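Conjunto de cozinha de brincar Mundthorpe: muita caixa para pouca cozinha
Texto de Rosário Leitão
2020-06-12

Desconfio sempre dos conjuntos "completos". O da Mundthorpe diz-se completo três vezes, duas na tampa e uma no folheto, e custa 73 euros na Chaudhary, que é onde o comprei. Por esse dinheiro esperava coisas pensadas umas para as outras. O que encontrei foi loiça de tamanho quase normal misturada com comida de brincar de várias proveniências, como se alguém tivesse esvaziado duas prateleiras do armazém para dentro da mesma caixa. O folheto chama a isto "curadoria".

Comecemos pela loiça, que é a parte menos má. Há canecas e copos em cores diferentes, uma taça oval comprida e um prato redondo, acinzentado, que serve para tudo porque é o único. Numa cozinha a fingir com duas crianças, um prato só dá discussão ao fim de cinco minutos. Escrevi à marca a perguntar se faltava algum. Responderam que a composição "pode variar".
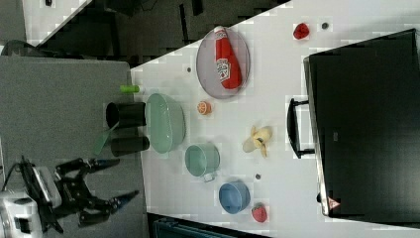
E varia, pelos vistos, também nas cores. A minha irmã comprou o mesmo conjunto em dezembro e as canecas dela não combinam com as minhas nem entre si. Para uma criança é indiferente. Para quem paga 73 euros, já me parece legítimo querer saber o que vem lá dentro antes de abrir.

As canecas passam o dia tombadas. Parte da culpa é das crianças, claro, mas também as achei leves de mais, e basta um toque de cotovelo para irem a rolar até à beira da mesa. Os copos pretos são os piores neste aspeto. O azul aguenta-se um pouco melhor de pé e por isso é o que toda a gente quer. A asa da caneca verde-azulada é boa, tem espaço para dedos pequenos e para os meus também, e acabei por ficar com ela na secretária a guardar clipes.

Do escorredor gosto, e custa-me admiti-lo. É grande, tem o fundo cheio de furos pequenos e um rebordo liso que se agarra bem. Usei-o para lavar uvas a sério e portou-se como qualquer escorredor de cozinha. O reparo é o tamanho: ocupa meia gaveta, e quando se põe lá dentro a fruta de brincar parece um lago com dois patos. O copo medidor verde, translúcido, também é jeitoso. Leva 230 ml até à borda, medidos por mim com a balança, e o folheto não diz uma palavra sobre o assunto. Num copo medidor, é uma omissão curiosa.

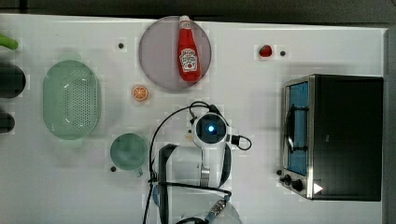
O escorredor oval, o copo medidor verde e o prato com a garrafa de ketchup Heinz.

Passemos à comida. Veio uma rodela de laranja pequena, com os gomos bem marcados, e vieram morangos. A rodela é bonita e perde-se logo; a nossa já apareceu dentro de um sapato e atrás do radiador. Os morangos têm o mesmo problema em grau menor, com a vantagem de o vermelho se ver bem numa mesa branca. Nada disto vem com saco ou caixinha para arrumar. A embalagem de cartão abriu-se pelos cantos na primeira semana e foi para a reciclagem.

A questão das proporções incomoda-me mais do que devia. A laranja é miúda e a banana é enorme. Se o argumento de venda é "aprender a cozinha a brincar" (está no folheto), convinha que a banana não fosse várias vezes maior do que a rodela de laranja ao lado. O Haris Petkov, que me emprestou o conjunto equivalente da Bomovness para comparar, acha que estou a ser picuinhas. O da Bomovness traz menos peças, mas são todas da mesma escala e cabem num saco de pano com cordão. Em contrapartida, não tem nada que se compare a este escorredor.

Quanto à banana, é de pano, já descascada, com as abas da casca abertas para os lados. As crianças adoraram-na à primeira, e eu demorei mais.

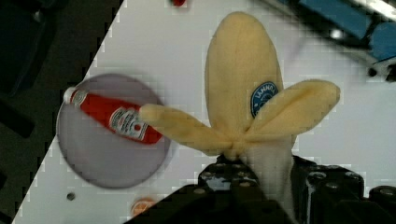 N.º 281 · pág. 80

O tecido é macio e a parte do fruto tem boa forma, arredondada em cima. O que me deixa de pé atrás é a zona onde as abas se juntam, toda franzida, com pregas curtas onde se vão acumular migalhas. Lavei-a à mão com sabão neutro e demorou dois dias a secar por dentro. Também não percebo a etiqueta redonda azul-escura com letras brancas, mesmo em cima do fruto. Numa banana a sério também há autocolantes, já sei, mas esses tiram-se.

E as abas não fecham. Era a primeira coisa que qualquer criança ia tentar, e a minha tentou durante uma tarde inteira — descascar a banana é metade da graça de ter uma banana. A que vem no conjunto está condenada a ficar descascada. Um bocadinho de velcro resolvia.

Procurei alternativas. A loja Hosville vende loiça avulsa parecida e, fazendo contas, um escorredor, um copo medidor e quatro canecas ficam bem abaixo do preço do conjunto. Falta a fruta, que se arranja em qualquer feira. Quem já tem uma cozinha de brincar em casa e só quer completar faz melhor negócio assim.

A favor: o escorredor, o copo medidor, a asa da caneca, a maciez da banana.
Contra: o preço, um único prato, canecas que tombam, escalas ao acaso, nada para arrumar as peças, a "composição que pode variar".

Dou-lhe duas estrelas e meia em cinco. Se o virem em saldo por menos de metade, subo para três e meia, mas peçam para abrir a caixa na loja e contem os pratos antes de pagar. Na Chaudhary deixaram-me fazê-lo quando lá voltei para reclamar, e a segunda caixa também só trazia um.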